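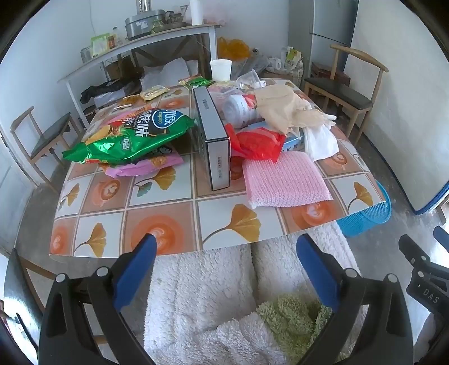
July 12, 2021

My calves have filed a complaint. Yesterday was the canopy walk at Umulau, which I booked back in March, when it was raining and I was feeling brave on the couch. The website said "gentle thrills for all ages." The boy in front of me was 9 and took the swinging bridge at a run. I took it like a man carrying soup.

They weigh you first, on a scale with a very large display, and then they give you a harness made by some outfit called Stadex. I know the name well because it was stitched on the strap I was staring at for most of the first crossing. The platform is 40 feet up. There are 4 bridges, and the third has a gap in the planks that the guide called "a feature."

I did get across the whole thing. I would like that written down somewhere, so I am writing it here. Around the middle of the last bridge the wind dropped and I looked up instead of at my shoes, and there was the whole river valley, very green, with a hawk going around below me. I have never looked down on a hawk before. It seemed fine with it.

Then the zip line, 60 seconds of screaming, most of it mine. They sell you the photo afterward. In it I look like I'm being told bad news by a dentist. I bought it.

Lunch was at the Brunet, the cafe by the gate, where a grilled cheese costs what a harness should. Good pickles, though. The bus back stopped at Mellovus for gas and I bought a foot cream I can't pronounce.

There is a night version, with headlamps. I read the whole leaflet on the bus, twice, and told myself it was only because I'd left my book at home. The leaflet is on the fridge now. Stairs are still out of the question, so I'm going down to get the laundry tomorrow.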